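How to finish the Lantern Run in Prunddale without losing your mind

Posted Nov 14, 2025

I've had so many messages about the Lantern Run that I'm finally writing the whole thing down. If you haven't got that far yet, Prunddale is the co-op puzzle game set in a flooded valley, and the Lantern Run is the optional bit after the second dam where you carry a lit lantern across the rooftops of Vevstead before it goes out. It's brilliant! It's also where most of my friends stopped playing.

This works for solo play with the helper character or for two people on the sofa. I play on PC with a pad, so if you're on keyboard you'll have to translate the buttons yourself (sorry, I've never got on with the keyboard layout).

Before you start

You need the wool gloves and the long rope. The gloves are in the chest behind the bakery in Vevstead, the one with the blue shutters, and you can't open it until you've rung the bell in the square. The rope you should already have from the first dam. If you sold it, the ferryman will sell it back to you for 312 shells, which is daylight robbery, but there we are.

Save at the bell as well. The game does autosave at the foot of the ladder, but if you go up with a half-empty oil flask it'll save that too, and then you're stuck with it. I did this in August and had to reload from the night before.

Fill your oil right up. The flask holds 33 drops and the lantern burns one every time you jump, climb or get splashed. Walking is free. Remember that, it's more or less the whole trick.

Step 1: The ladder and the first roof

Light the lantern at the top of the ladder and never at the bottom. I know there's a brazier at the bottom and it looks like the game is telling you to use it, but every rung costs oil. Climb up in the dark, turn left, and there's a second brazier tucked behind the chimney.

From there walk along the ridge, keeping to the left side. There's a loose tile about halfway that drops you into a gutter. Falling in doesn't kill you, but you come up soaked and the lantern goes straight out. If you see a cat, you've gone past it and you can relax.

Step 2: The washing lines

Here you need your partner. One of you holds the rope and the other carries the lantern. If you're on your own, press and hold the whistle button and the helper will come across and take the rope end, although she takes her time over it and will sometimes stop to look at the view. Give her a second whistle if she does.

Once the rope is taut, cross slowly. The stick is really sensitive on this section and pushing it all the way counts as a run, and a run on the rope makes you bounce, and a bounce counts as a jump. I lost an entire flask this way the first time and couldn't work out why! Half tilt is plenty.

When you're over, wait for your partner before you do anything else. The gate on the far side closes after the first player goes through and the second one gets left behind with the pigeons.

Step 3: The clock tower

Everybody's least favourite part. The wheel inside turns and water pours off it every few seconds, and you've got to get past with the flame alive.

Stand on the wooden platform and watch it go round once. You're looking for the broken paddle, which is paler than the others. When that one reaches the top, the water stops for just long enough to walk under. Walk, don't jump. If you miss it, step back and wait for it to come round again, there's no timer in here apart from your own patience.

In two player, the person without the lantern can stand on the brake plate on the right and slow the wheel down. It helps a lot. The plate makes a horrible noise and you'll think you've broken something, but carry on.

You should come out at the top with 26 drops if it's gone well. I've seen people manage with far fewer, so don't restart unless you're nearly dry.

Step 4: The mirror puzzle

At the top of the tower are 7 mirrors and a shuttered window. You put the lantern on the stand and bounce the light round until it hits the lock. The mirrors look random and they sort of are, they change each time you load in, so I can't give you a straight solution. What I can give you is a method.

Start at the lock and work backwards. Find which mirror faces it, turn that one first, then find the one that faces that, and so on until you get to the lantern. Going forwards from the lantern feels more natural and it will drive you up the wall. Two of the mirrors are always decoys with a small crack in the corner, so leave those alone.

I'd also say to sketch it. Scrap paper is fine, or a little whiteboard if you've got one knocking about. Draw the room as a square, put a dot for each mirror and a line for each bit of beam. My partner and I argued about this room for most of an evening and then solved it in minutes once we'd drawn it out.

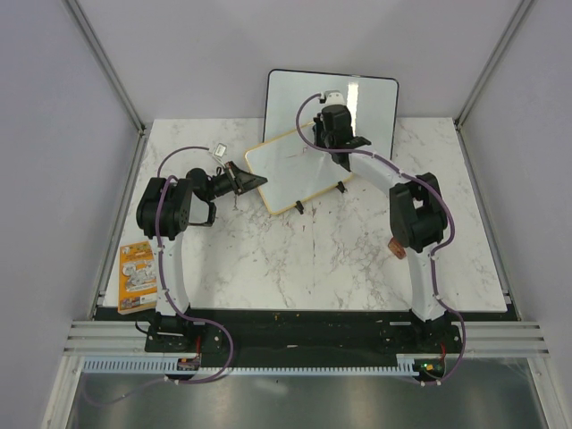 Two small whiteboards on the table, with a robot arm either side.

If you're playing with someone, take turns being the one who moves things. With both of you spinning mirrors at once the beam jumps all over the place, and you can't tell whose change did what.

Step 5: Getting down

When the shutters open, pick the lantern back up. Please don't forget it! The zip line outside works perfectly well without it and there's no way back up short of doing the tower again.

On the zip line, hold crouch the whole way. It keeps you above the spray from the canal. Let go when you see the red awning and you'll land right in front of the shrine, where you put the lantern down and get your reward.

What you get for it

You get the Celance cloak, which is lovely and keeps you dry in light rain, and you open up the path to Chantharasri. That's the hidden village in the hills, and it's the best area in the game if you ask me. The music up there is gorgeous. You don't need it to finish the story, but there's a fishing spot and a second ending hint, so it's worth the bother.

A few things people keep asking

Does difficulty change the oil? No, only the speed of the wheel.

Can you refill halfway? There's one refill, in a pot on the balcony just before the clock tower. It gives you a few drops back and you can only use it once per attempt.

My helper is stuck on the washing line. This is a bug. Put the controller down for a bit and she usually sorts herself out. If she doesn't, go to the menu, choose return to checkpoint, and you'll keep your oil.

Does it matter if the lantern goes out right at the end? If you're past the shrine steps it still counts. If you're on the steps it doesn't, and I'm still cross about it.

I'm doing the Chantharasri fishing guide next, once I've caught the last eel.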